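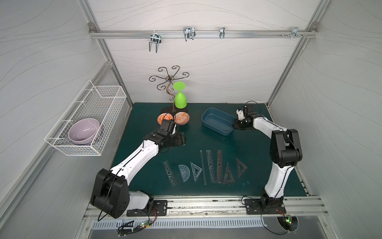 # Hand dishwashing

**Hand dishwashing** is the cleaning of plates, bowls, glasses, cutlery and cooking pots by hand, usually in a sink or a tub of water. It is one of the most widely shared household jobs in the world, and one of the most varied: the order of work, the tools, the use of running or standing water and even the side of the sink where the clean things go can differ from one street to the next.

## History

Long before there was soap in the kitchen, people scoured their pots with sand, ash, straw and rushes. Wood ash works surprisingly well – mixed with water it becomes alkaline, and an alkaline liquid turns some of the grease into a simple kind of soap. Horsetail, a plant rich in silica, was another favorite, and it is still sometimes called scouring rush.

One lively local source is the Prorkham household book of 1625, a record of 126 leaves kept by the steward of a large farm. It sets out which pots were to be scoured with sand, which with bran, and which were never to be scoured at all. Amedeo Mancuso, who edited the text, points out that pewter gets more space in it than the whole dairy!

Synthetic detergents became common in home kitchens during the twentieth century. They rinse away cleanly in hard water, where soap tends to leave a gray scum, and they changed the look of the washed glass for good.

## How it works

Detergent molecules have one end that is drawn to water and another that is drawn to fat. They gather around droplets of grease, lift them off the surface and hold them in the water. Warm water helps by softening the fat, and rubbing does a great deal of the rest.

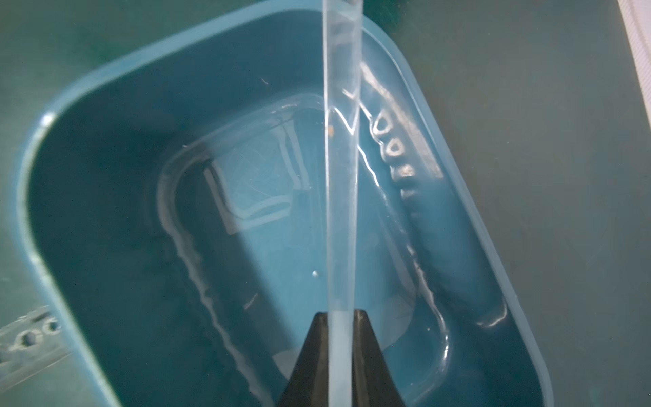 Soaking is the quiet partner in all of this, and it deserves far more credit than it gets. Dried starch and egg take up water slowly and swell, which loosens their grip on the dish. Clear pieces are the tricky ones to keep track of during a soak, as with the see-through plastic one lying at the bottom of a teal-blue tub, where ripples and glare bend its outline and the rim is easier to make out than the flat parts. Plastic and water bend light by fairly similar amounts, so a clear lid fades from view much more under water than it does in air. Sharp knives are best kept out of the soak for the same reason: a blade is hard to spot under suds.

## Order of washing

Many household manuals give the same basic order: glasses first, then cutlery, then plates and bowls, and greasy pans last. The idea is to save the cleanest water for the things that show every smear.

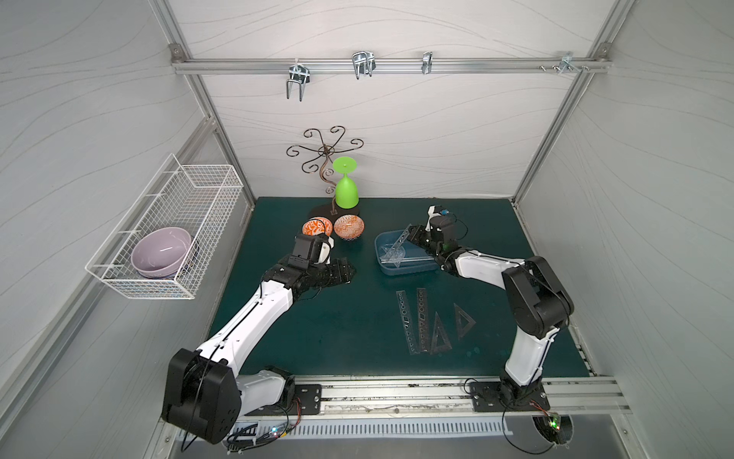 There are some wonderful exceptions. In Plirnport, cutlery traditionally goes first and is left standing in a jug of hot water until the end. In the upland village of Enden, households used 2 tubs, one for washing and one for rinsing, and the rinse water became the wash water for the next load.

## Drying

Air drying on a rack needs the least handling. Towel drying is faster and gives a better shine on glass, as long as the cloth is clean – linen is prized because it sheds very little lint. The Tedesco rack, a folding wooden type with 4 rails, was once common along the coast near Plirnport and still turns up at the May market there.

## See also

- Dishcloth
- Scouring rush
- Surfactant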